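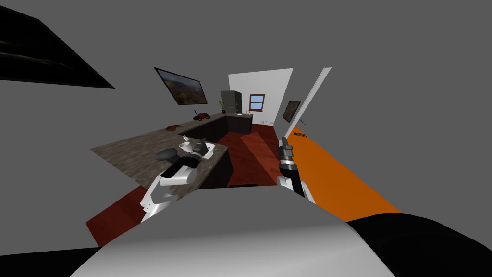

**Can I fit a higher-output battery charger to a boat engine without changing the drive belt?**

Posted by grurnside_moorings

We keep a small cruiser at Grurnside and the old diesel has a single narrow belt running both the water pump and the charging side. I've been offered a Brituvari unit that gives a good deal more than the one fitted, and the bolt holes match up, so I'd love to just swap it over on Friday and be done. Is the belt going to cope, do you think? It's the original width and the pulleys look all right to me.

**lulside_lass**

It will probably slip and wear quickly, I'm afraid, if you ask it for full output on one narrow belt. The extra power has to come through that belt, and when the batteries are low the load comes on all at once - you'll hear a squeal and find black dust all over the front of the engine. I had just this on our own boat and went through two belts in a season before I gave in and fitted a wider pulley set. That came from Jara and took me most of a weekend, mainly because one of the old bolts had rusted in and I had to keep going back to it with oil and a cup of tea. It's been lovely ever since, and we've done 347 hours on the same belt.

Do check your pulleys line up before you blame the belt, though. Lay a straight edge across the faces with the engine off and the battery isolated. Mine were out by 3 mm, and a couple of washers cured it. And remember your water pump is on that same belt, so if it goes, your cooling goes with it. Carry a spare and the right spanner!

**oldbilge22**

Depends on the regulator. Some let you turn the output down, and then a narrow belt may be fine. Ask the seller.

**grurnside_moorings**

Thank you both, that's ever so helpful. I've had a look and the regulator does have a setting for it, so I think I'll fit the unit turned well down for now and save up for the wider pulleys over the winter. I hadn't thought about the water pump at all - a spare belt is going in the locker this week.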